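Prosstead opens its first emergency supply library

Cisternas, 20 Nov 2021 — I can finally tell you! Prosstead, my little preparedness outfit, opens its storm supply library today, with 970 items you can borrow for free.
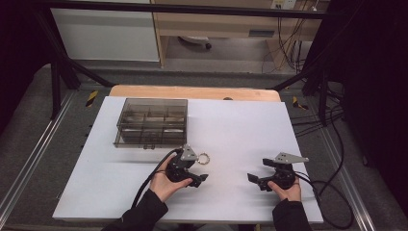 What you can borrow

Water jugs, hand-crank radios, camp stoves, tarps — keep them up to 14 days. Our friends at Flernov gave us 89 of the radios (thank you, thank you).

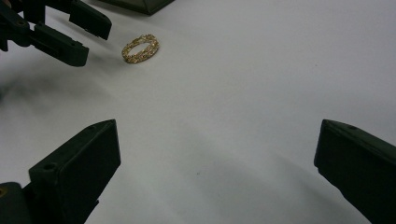
If the power goes out for longer than that, just call and we'll extend your loan. A second library opens in Zuvov in May, and I'm already packing for it.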